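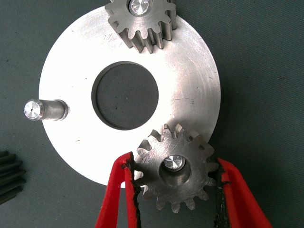
Home Builds Checklists Shop notes Forum About
Search this site Enter keyword Go
Posted in March by Ferhat Bozkurt

Gear cell check, before you let it run alone

I go through this list every time I power up the arm on the back bench at Pamberg, and a couple of you asked for a copy (hi, Thursday crowd!). The job is planet gears onto the carrier plate. My comments are under each item. Steal whatever you like.

1. E-stop pressed, then released, arm drops out of enable both times.
OK. I do this with my elbow now. The button moved to the left side of the bench after I kept reaching across the arm to get at it, which was dumb of me.

2. Bench clamps tight, mat flat.
OK, after a fix. One corner of the mat had curled up and I taped it down. If the plate can slide, the whole pick-and-place is off, so give the plate a nudge with a finger and see.

3. Carrier plate wiped, no chips around the center hole or the pins.
OK. Run a rag around the rim too. I found a burr last time with my thumb, so wear the thin gloves for this one!

4. Pins seated.
OK. Wiggle each one by hand. Any movement at all and the plate goes back to the press.

5. Finger pads.
NEEDS WORK. They're ragged along the gripping edge and I've been putting this off for weeks. The teeth chew them up. They still hold, but bits of black rubber in a gearbox would be a sad way to end a project. New strips are cut and sitting in the Saltus drawer, I just have to glue them on.

6. Grip force at the low setting.
OK. Fault log shows 382 for the session that tripped, and that was me leaving it on high after testing with the big bracket. Write the setting on the whiteboard, please, even if you're only borrowing the arm for an evening.

7. Speed limit on for anything near the plate.
OK. 10 percent while lowering onto a pin. Yes it's slow. Go make coffee (within sight of the bench, see item 9).

8. Wrist camera cable clear through the full turn of the last joint.
OK, with a comment. It rubs a little on the bracket at one end of travel. I put spiral wrap on it and I'll look again after the next 300 cycles. The counter read 1,844 when I wrapped it.

9. Someone in the room.
OK. House rule at Pamberg, and I like it. Headphones off!

10. Hands out of the cell during a place.
FAIL, and it was me. A gear was sitting crooked on its pin and I reached in to tap it down without pausing the program. Nothing happened, but those teeth have sharp tips and the arm doesn't care whose finger is in there. Pause first, then tap with the dowel. The dowel hangs on the hook by the Haugland cabinet.

11. Spare gears away from the arm's path.
Half done. I keep leaving one on the mat next to the plate. Tray is on order.

Still open: pads (5), tray (11). I'll do the pads before the next run and update the sheet taped to the cabinet door.

Older: Wiring check for the Kundeo power supply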